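Comparing two grippers in simulation before you buy

Posted December 21, 2023

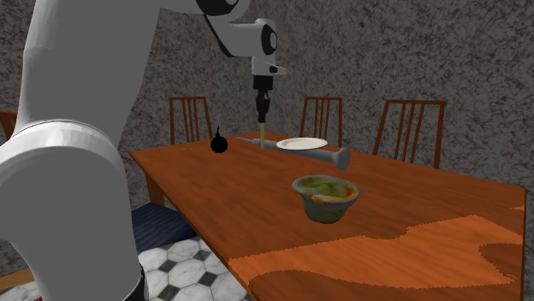
Choosing a gripper from a data sheet is difficult, as the sheet gives stroke and force but says little about how the tool behaves on awkward household objects. A simulated trial costs a day or so of setting up and will rule out the worst choices. This page sets out the method we use at Sinham. In the last round we compared the Pronetel two-finger gripper with the Plelura suction tool, both on the same arm.

What you need

A simulator with contact physics
A model of your arm, with the wrist flange in the right place
A model of each gripper, including its mass
A table and a small set of objects

Step 1: Set up the table

Use a normal dining table and place it where the arm can reach at least half of the top. Add chairs if the real room will have them. They limit how the elbow can swing, and a gripper that is long below the wrist will need more height to clear them.

Step 2: Choose the objects

Pick shapes that cause different problems. We use a plate, a mortar-shaped bowl and a pestle. A plate is hard for fingers and easy for suction. A pestle is the other way round, as the shaft is narrow and curved. Set the mass and friction of each one by hand. Default values are often far too light.

Step 3: Fix the tool point

Set the tool centre point separately for each gripper. Point the tool straight down, lower it slowly over an object and stop just above the surface. Read the height and compare it with the value you expect. If the two differ by more than 3 mm, correct the offset before going on. Most of our bad results in October came from skipping this check.

Step 4: Run the trials

Use the same start pose and the same speed for both grippers. Move each object a little between attempts, using a fixed random seed so that both tools get the same positions. We ran 385 attempts per gripper, which took one night on an ordinary desktop machine.

Step 5: Record the failures

Log every failure as a missed grasp, a slip or a collision. The total alone is not much use. The Plelura tool had 19 collisions, nearly all of them at the rim of the bowl, and a higher approach removed most of them.

Problems you may meet

If objects shake when touched, reduce the time step. If the plate sinks into the table, check its collision mesh. If the arm stops short, look at the joint limits first. The Öberg controller plug-in also applies its own limits, and these have to be changed in a separate settings file.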